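Linen swap, August round

Quick one this month, am typing between deliveries. The Findbridge linen swap is back on Monday, doors at 9, same side entrance on Tiria Street. Bring sheets, pillowcases, blankets, towels if they still have some life in them. Washed please! Folded if you can manage it. Fitted sheets, just roll them, we gave up on folding those long ago.

Last round was a big one. 450 pieces came in, 91 left over at the end, and those went on to the Onyeka night shelter the same evening. Twin and full sheets go fastest. King size hardly moves, so if you've got a king bed come early and take your pick.
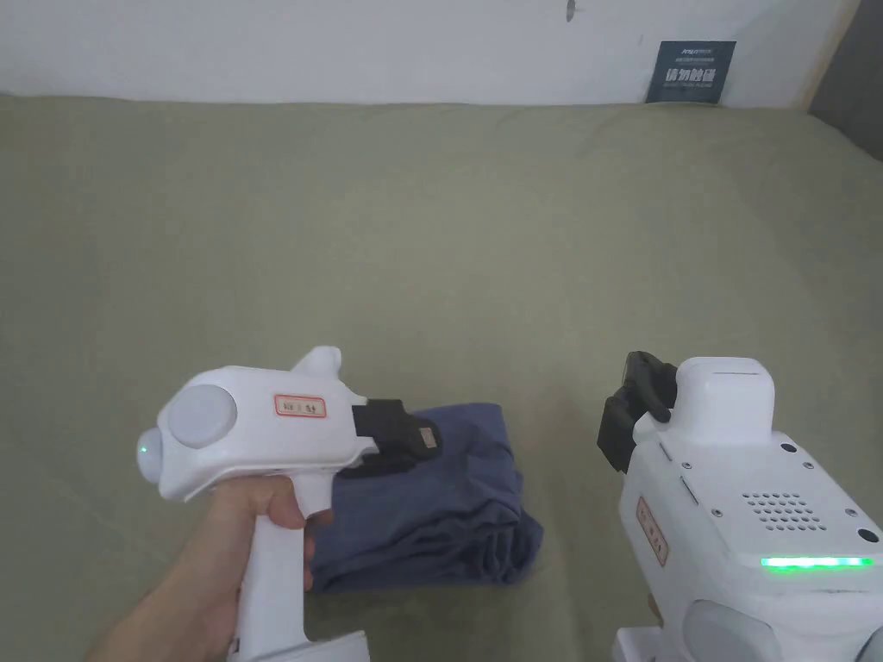
Labels. Pin a bit of paper on each set with the size written big. Last time we had 13 sets with no size at all and ended up with a tape measure on the floor for most of the morning. Mattress depth helps too, specially for fitted ones, a deep mattress will pop the corners off a shallow sheet by midnight. If the tag is still readable leave it in.

No comforters this time, sorry, no room to store them. Same for pillows. Burneo Laundry is taking old towels for rags, drop those straight at thier counter, any day before 6.

Small tears are fine, the mending table will be going till noon. Elastic gone? Bring it anyway. New elastic is cheap and a fitted sheet takes ten minutes on the machine once you've unpicked the hem. Bring your own thread if you're fussy about color.

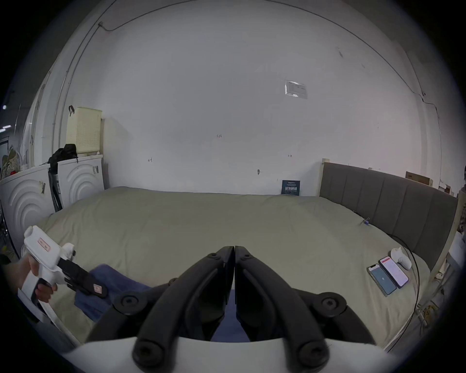 Do I have to bring something to take something?

Come empty-handed if you need to, two sets per household until 11, then whatever is left is up for grabs.

Questions, ring 3358 on the Findbridge line and leave a mesage. Might be a day before I get back to you.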